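The Cundley Wool Wash Kit
From the Condori Yarn Room

$38 per kit. Refill bottle $15. Ships in two business days.

I make this kit because I ruined a sweater. It was a gray alpaca pullover my aunt Flor Huaranga knitted for me, and I put it through a warm cycle with a regular laundry pod and got back something that would have fit a toddler. I cried a little, I'm not going to lie. Then I started reading labels, and testing soaps on swatches in my bathroom sink, and a couple of years later I had a recipe I liked well enough to put in a bottle.

So what's in the box? One bottle of Cundley wash (15 ounces, unscented or cedar), one mesh drying sheet that folds up flat, a wool comb, and a little card with the steps on it that you can tape inside a cabinet door. The card is printed on plastic stock, so go ahead and drip on it.

The wash itself is a no-rinse formula. You squeeze a capful into a basin of cool water, swish it around with your hand, push the sweater under and walk away. Fifteen minutes is plenty. I usually make coffee and forget about it and it's been half an hour, and the sweater has never minded. Then you lift it out with both hands underneath (please don't pull it up by the shoulders, wet wool is heavy and it will stretch!) and press the water out against the side of the basin.

After that comes the towel roll. Lay the sweater on a dry bath towel, roll the whole thing up like a sleeping bag and kneel on it. Yes, kneel. My hands aren't strong enough to get the water out and my knees do a great job. Unroll, move the sweater to the mesh sheet, nudge it back into shape and leave it somewhere with moving air. Mine goes on top of the guest bed, with the window cracked. 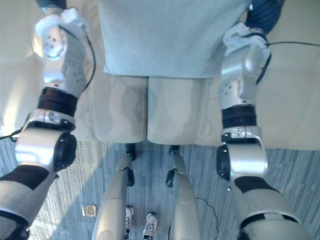 Can I use the wash on silk or cashmere?
Both are fine with it. Use half a capful for silk and keep the soak under five minutes, especially with dark colors. Cashmere gets the same treatment as any other wool, only I go easier on the towel roll.

The comb gets the most mail of anything in the kit. It's a flat one with fine metal teeth, made for us by Protard, and I went through a whole drawer of others before I settled on it. The cheap ones I tried either snagged or did nothing at all. Hold the sweater flat against a table and comb in short strokes, one direction, barely pressing. The pills come off in a little gray line that you can pinch up and throw out. Don't comb lace, and don't comb anything with long loops, like boucle. I tried it on a boucle scarf so you don't have to.

A word about the cedar scent, because it splits people. Fredy Bermúdez helps me pack orders and thinks it smells like a hamster cage. I think it smells like my grandmother's closet, in a good way. It fades by the time the sweater is dry. If you're not sure, get the unscented and buy a cedar refill later.

The details, for those who like details:

Wash: 15 fl oz, 200 ml refill pouch also available for travel
Drying sheet: polyester mesh, folds to the size of a paperback
Comb: steel teeth, beech handle, by Protard
Made in small batches of 600 bottles
Not tested on animals, other than me

One bottle gets me through a winter, and I wear wool every day from the first frost on. If you only own a couple of sweaters it'll last you a lot longer. Keep the cap on tight and store it away from the heater. If it gets cold enough to go cloudy, stand the bottle in warm water for a bit and give it a shake and it clears right up.

We used to sell the kit with a wooden rack, the Vedo, and I still get asked for it. It was a lovely rack, but the hinges were fussy and it took up half the box, so shipping was painful. I've got a few spare hinges left if you own one and yours has given up. Send me a note and I'll mail you a pair for the cost of the stamp.

Stock note: I sold 1,390 kits last year and ran completely out in December, right when everybody wanted one for a gift. I'm making extra this time. Cedar still tends to go first, so if you want it for the holidays, order early.

Returns are easy. If the bottle is sealed, send the whole thing back and I'll refund you. If you opened it and hated it, write to me anyway and tell me what went wrong, and we'll work something out. Leaky caps get replaced right away, just send me a picture of the mess.

Related items: Cundley refill pouch, replacement mesh sheet, Protard pocket comb, cedar blocks (pack of four)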